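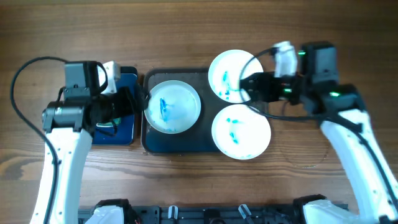
Ticket: dishwasher leaves glaze on everything
Status: reopened (again)
Unit: Trilteck benchtop, bought used

Symptom: top rack comes out with a grey film. Bottom rack is fine, and smug about it.

Tried so far:
- Ran it empty with citric acid. The machine is now spotless. The glasses are not.
- Cleaned the filter. Found a pea, and a label from a jar of Heinonen mustard.
- Called Prindano support. Waited 30 minutes to be asked if it was plugged in. 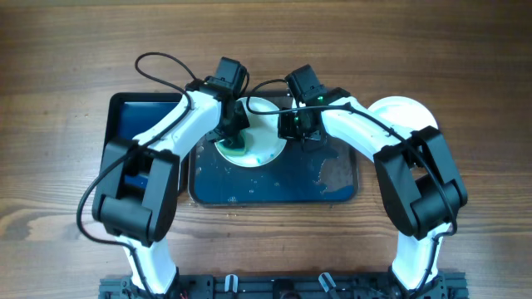 Water hardness strip came back at the top of the chart, so I moved the salt dial from 2 to 5. Slight improvement, or I've lowered my standards.

Update: pulled the upper spray arm. Five of the nine holes were blocked with scale the colour of old teeth. Toothpick, vinegar, bad language.

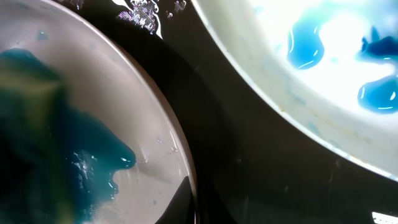

Blue liquid in the white dishes.

Refitted the arm and ran the long cycle. Film gone from the glasses, though one mug is holding out on principle.
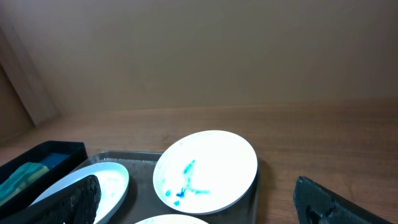
Oona Aaltonen

Leaving this open until the mug gives in. If yours does the same, check the arm before you ring anybody - and write down where the washer goes, as I did not.

Contact | © Dolcombe Repair Log | Back to top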